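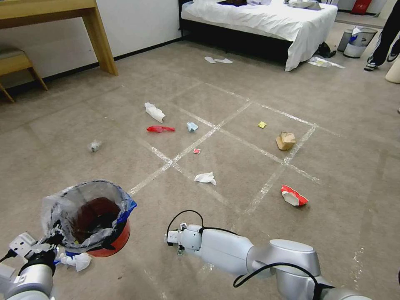 Lương

Clear tape on beige carpet, laid in a grid of squares. How do I lift it without leaving adhesive in the pile? The litter gets picked up first, then the tape. Bedroom, synthetic carpet, tape down since Monday.
Aug 30, 2021

Kerndale
Peel slowly, folding the strip back flat along itself. Pulling upwards raises the fibres. For residue, dab isopropyl alcohol on a white cloth, wait 3 minutes, blot. Test under the bed first.

Mirkora
just hoover it after, mine came up fine

Grundix
Vacuuming won't remove adhesive. Blot as above, then rinse with plain water.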